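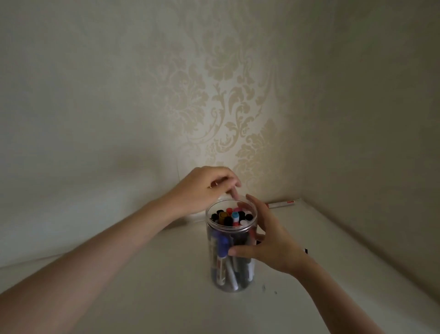

According to one reader of the first Mudow incident notice, the jar was never the problem, and the same fault would have appeared with "any container that hides half of what is in it." The report published later by the Vitutstead laboratory came to much the same view.

The Mudow retention fault was a recurring failure in a robotic picking system built at Vitutstead to take single markers out of an open jar. In the fault, the gripper kept closing force on a marker after the controller had recorded the marker as released. The arm then moved to its next position with the marker still held, and on several occasions it tipped or dragged the jar. One event, in August, ended with the arm moving at full transfer speed toward an operator's hand, and the system was shut down.

Background

Mudow was a two-arm tabletop system. Its motion policy, named Inga, was trained on recordings of people doing the same work by hand. In the usual method one hand steadies the jar from the side and the other works at the open top, taking hold of a cap. The right arm of the robot was assigned the steadying role and the left arm the picking role.

The training set held 1700 recorded picks. Jars were clear and cylindrical, had no lid, and were filled with markers standing upright. Tight packing was specified on purpose, as the task was meant to test removal of one object from among close neighbors. Cap colors were mixed.

Description of the fault

Release was judged from two signals: the commanded opening of the left gripper and the camera's view of the gripper tips. No direct measurement of finger position was used. When a cap edge caught in the gap between the fingertip pad and its backing plate, the fingers stopped short of full opening. The command signal showed an open gripper. The camera, looking down at a crowded set of caps, often could not separate the held cap from those next to it, and the vision module returned "clear."

With both signals in agreement, the controller ended the release step and raised the speed limit from the contact value to the transfer value. The right arm let go of the jar at the same moment. Any marker still wedged against its neighbors then pulled on a jar that was no longer supported.

The fault was logged 19 times in 674 runs. In 11 of these the jar fell. Dark caps were overrepresented in the logged cases, and the report linked this to low contrast between the caps and the black fingertip pads.

August event

The last event took place shortly before 4 p.m. The jar had fallen and an operator reached in to set it upright. The controller was in a pause state entered through software. A pause did not remove motor power, and it expired when the vision module reported a clear workspace. The module gave that report while the operator's hand was behind the jar. The left arm moved, with a marker still in the gripper, and struck the table edge. The operator was not hurt. The gripper mount was bent and one fingertip pad was torn off.

Investigation

The laboratory asked Werora, an outside testing firm, to repeat the fault. Werora reproduced it with a worn pad and could not reproduce it with a new one. Its engineers noted that pad wear had no inspection interval in the maintenance sheet.

The final report named the missing finger position sensor as the main cause. Pad wear and the early release of the jar by the right arm were listed as contributing causes. The timed pause was treated as a separate safety defect, and graded as the more serious of the two.

Changes

Finger encoders were added to both grippers, and the release step now fails if the measured opening is below the commanded value. The right arm holds the jar until the left gripper has risen clear of the rim. Pads are checked at the start of each shift. Entry into the workspace requires a hardware stop that cuts motor power, with a manual reset outside the reach of both arms.

Inga was not retrained. Runs resumed with the same policy and a lower transfer speed.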